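Looking after wooden furniture at home: cleaning, drying and oiling a table

Home care handbook, Mululden edition

This page covers the regular care of wooden tables, from the daily wipe to the yearly coat of oil. It applies to most indoor tables used for eating or working. It does not cover antiques, French polish or anything with veneer lifting at the edges, which should go to a restorer.

Find out what finish you have

Before you put anything on the wood, find out how it was finished. There are three common kinds: oil, wax and varnish. Older furniture may have more than one, where a previous owner has put wax over varnish or oil over wax.

Put a drop of clean water on a part of the table that does not show, such as the underside of an overhanging edge, and leave it for a few minutes. If the drop stays round and wipes away with no mark, the wood is varnished or has a good coat of wax. If the drop flattens and leaves a slightly darker patch, the wood is oiled and probably due for another coat. If it soaks in straight away, there is little or no finish left.

To tell wax from varnish, press a fingernail lightly into the surface in the same hidden spot. Wax will come up in a thin curl under the nail. Varnish will not move.

Write the answer on a bit of masking tape and stick it under the table. It will save you doing the test again next year.

What you will need

A soft brush or a dry duster
Two or three microfibre cloths, clean and without fabric softener in them
A bowl of lukewarm water
A few drops of washing-up liquid
Fine abrasive paper, for oiled tables only
Furniture oil or paste wax, to match the finish
Old cotton rags for putting the oil on
Rubber gloves

The oil used in our own trials was Elteo, but any clear furniture oil sold for indoor use will do the same job. Check the tin for drying time. Oils sold for decking stay tacky indoors and should be avoided.

Daily and weekly cleaning

Dust first. Grit that is pushed about with a damp cloth scratches the surface, and on a varnished table the scratches show up white. Use the brush or the dry duster and work towards yourself, then lift the dust off at the edge and shake the duster outside.

Next, wring out a cloth in plain lukewarm water until no more drips come out. The cloth should feel cool and barely damp. Wipe with the grain, from one end of the table to the other, and turn the cloth to a clean side when it picks up dirt. Folding it in half and in half again gives you several clean faces before it needs rinsing.

If plain water does not shift a mark, add two or three drops of washing-up liquid to the bowl. Wipe the mark, then go over it again with a second cloth rinsed in clean water. Soap left on the surface dries to a dull film.

Dry the table straight after wiping. Lay a dry cloth flat on the wood and draw it slowly along by one corner, then go round the edges and into any joints where water can sit. This matters more than the washing. Most of the pale rings and raised grain that people write to us about come from water left standing. 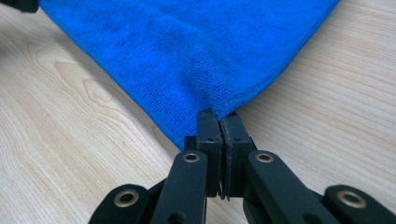
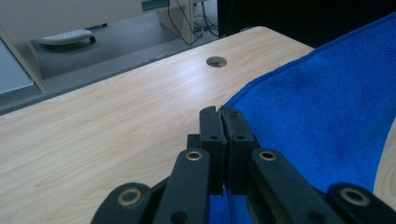
Blue microfibre cloth on a pale wooden table

Issue 79, page 6

Do not leave a damp cloth on the table when you have finished. Hang it over a rail or the edge of the sink. A wet cloth left overnight on an oiled table will leave a grey patch, and on a waxed one it will turn the wax cloudy.

Washing the cloths

Wash microfibre cloths on their own or with other microfibre. If they go in with towels they pick up cotton fluff and put it back on the furniture. Use a small amount of liquid detergent and no softener, which coats the fibres and stops them taking up water. Dry them on a line. If you use a tumble dryer, set it to low.

Keep the cloths you use for oil or wax quite apart from the ones you use for cleaning. We mark ours with a stitch of red thread in the corner.

Taking out marks

White rings. A white ring is moisture trapped in the finish. Leave it for a day or two in a dry room, as it may go by itself. If it is still there, rub a very small amount of paste wax over it with a soft rag, working with the grain, and buff it off. Repeat once if needed. Do not use an iron. It is often suggested, but it is easy to scorch the wood or soften the varnish.

Dark rings. A dark ring means water has gone through the finish and into the wood. On an oiled table it can usually be sanded out. On a varnished table it means the varnish has failed in that spot and will have to be stripped back, so you may prefer to live with it.

Grease. Wipe up what you can with a dry rag. Cover the rest with a thick layer of cornflour or talc, leave it overnight and brush it off. Wash with soapy water as above and dry well.

Ink and felt pen. Try a damp cloth with a little soap first. On varnish this will remove most children's pens. On oiled wood the ink goes into the grain, and only sanding will take it out.

Candle wax. Let it go hard, or hold a bag of ice against it for a minute, then lift it off with the edge of a plastic card. Clean up what is left with a soapy cloth.

Oiling a table

An oiled table in daily use wants a new coat once or twice a year. Choose a dry day, open the windows and put newspaper on the floor.

1. Clean the table as described above and leave it to dry overnight. Oil put over damp wood goes on patchy.

2. Sand lightly with the grain, using fine paper wrapped round a cork block. You only need to take off the rough feel. Use the same light pressure all over and do not stop to work at one spot, or it will show as a hollow when the light comes in from the side.

3. Brush off the dust and wipe with a dry cloth. Run your palm over the top. If it feels gritty, wipe again.

4. Put on the gloves. Pour a small pool of oil on a cotton rag and spread it thinly along the grain. For a table of ordinary size you should need nearly 50 ml for the top. Do the edges and the end grain too, which will take up more than the rest.

5. Wait for the time given on the tin. Look across the surface with the light in front of you. Dull patches have taken all their oil and can have a little more.

6. Wipe off everything that has not soaked in, using clean rags. Keep wiping until a fresh rag comes away dry. Oil left on the top goes sticky and collects dust for weeks.

7. Leave the table until the next day before you put anything on it. Keep hot dishes off it for a week.

Oily rags can catch fire by themselves if they are left in a heap. Spread them out flat outdoors until they are stiff, or soak them in water and put them in a sealed metal tin before they go in the bin. Do this as soon as you finish, before you wash the brushes or put the tools away.

Waxing a table

Wax is easier to put on than oil but wears off sooner. Take up a small amount of paste wax on a rag folded into a pad and rub it on in small circles. Finish each section with long strokes along the grain. Leave it until it looks dull, then buff with a clean cloth. Two thin coats are better than one thick one - a thick coat smears and takes fingerprints.

If the wax has built up over the years and the table looks dirty even after washing, take it back with a little white spirit on a rag and start again. Test it underneath first.

Keeping a table in good order

Use mats under hot plates and under vases. Felt pads on lamps and bowls will stop most scratches, but check them in March or so each year for grit. Keep the table away from radiators and out of strong sun where you can. If one end stands near a window, turn the table round every few months so that the colour changes evenly.

Large tables with leaves should have the leaves put in from time to time, or they will end up a different shade from the rest.

Related sheets: Jernodance (loose joints and wobbly legs), Issa (chairs with woven seats). Ask for this sheet by its number, 661.

Last checked 5/8/21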